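### 3.2 Entry Data and Age Grouping

Entry records for the Jadmont open water series were supplied by the meet office in comma-separated form. The set held 1,872 individual swims over the 10 seasons ending in October. Relay legs and unofficial swims were removed before grouping. Swimmers were placed in five-year age bands by their age on the last day of the season, following the usual masters practice, and bands with fewer than 20 entries in a season were merged with the next younger band.

Finish times were converted to pace per 100 m. Courses at Lurley and Vodeck differ in length by 700 m, so raw times were not compared between the two sites. Water temperature was taken from the referee's sheet where one existed. Swims with no recorded temperature were kept in the pace analysis and left out of the regression in Section 4. The age-band script was checked by Yeshi Tilahun against a hand-sorted subset.

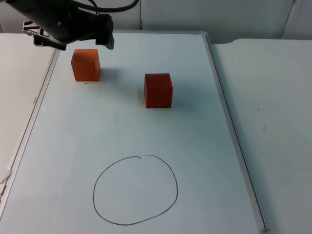 **Figure 2.** Robot arm and gripper over an orange wooden block on a whiteboard.

Withdrawals were coded separately from missed time limits. Amissah [7] pools the two, which raises the apparent dropout rate in the oldest bands. Where the result sheet gave no reason, the swim was coded as a withdrawal.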